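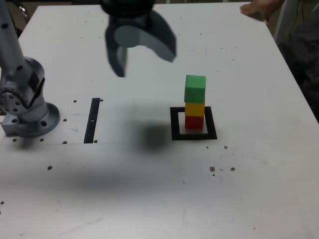
Figure 1. Three blocks stacked inside the square: red at the bottom, then yellow, then green.

Brandinora Short Course, Unit 7: Stacking and Balance
Handout for Saturday's session at Momthorpe

This unit uses small coloured blocks to look at why some stacks stand and others fall. Bring a ruler, a pencil and your notes from the unit on levers. The exercise sheet is separate and should be handed in at the end of the afternoon.

Terms used in this unit

Base: the lowest block, in contact with the table.
Support: whatever a block is resting on. For the base this is the table. For every other block it is the block underneath.
Overhang: the distance by which one block sticks out past the edge of its support.
Centre of mass: the point where the weight of an object can be taken to act. In a solid block made of the same stuff all through, it is in the middle.

The basic rule

A block placed on a level support will stay put as long as its centre of mass is above the support. For two equal cubes, the top one can be moved sideways until its overhang reaches half its width. Past that point it tips.

With more blocks you have to check at every level. Start from the top. Find the combined centre of mass of everything above a given joint, and ask whether it is above the block below. Then go down one and do the same again. Students often check the joint between the top two blocks and forget the one underneath – this is where most marks were lost last April.
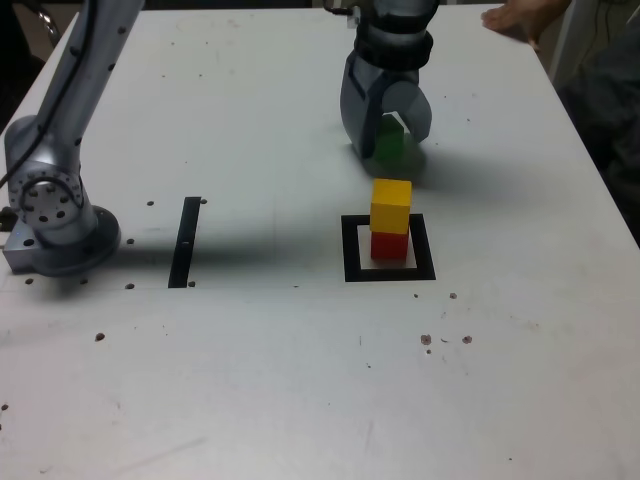 2. ORDER OF BUILDING

Before the green cube is added, the stack is a red cube with a yellow one on it, slightly offset. A small offset like this matters little on its own. It matters more once another block goes on top, and two offsets in the same direction add together. If the second block has gone a little to the left, a third block set a little to the right will bring the combined centre of mass back towards the middle.

For the exercise, build in the order red, yellow, green. Keep the base within the black square and leave some white between it and the border. It need not be exactly central, but mark where it stands on your plan. Measure each offset from the same side every time and write it down before placing the next block.

Lowering a block

Bring the block over the stack first, then take it straight down. A block that comes in at an angle lands on one edge and pushes the stack sideways as it settles.
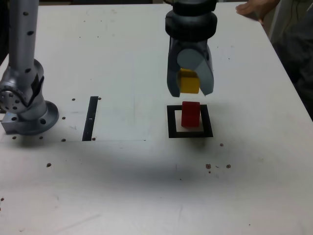 Let go only when the whole lower face is in contact. If the block beneath has moved, take the upper one off, measure again and make a new row in the table. Don't nudge the stack straight by hand, as your earlier figures will no longer match it.

Worked problem

Three equal cubes are stacked. The second is offset 2 mm to the left of the first, and the third is offset 2 mm to the left of the second. How far is the combined centre of mass of the upper two cubes from the centre of the base?

The second cube is 2 mm from the centre line and the third is 4 mm from it. The cubes have equal weight, so take the average: 3 mm to the left. Compare this with half the width of the base to see how much room is left.

Reading: Kwak course reader, page 332, and the Kusden notes on levers.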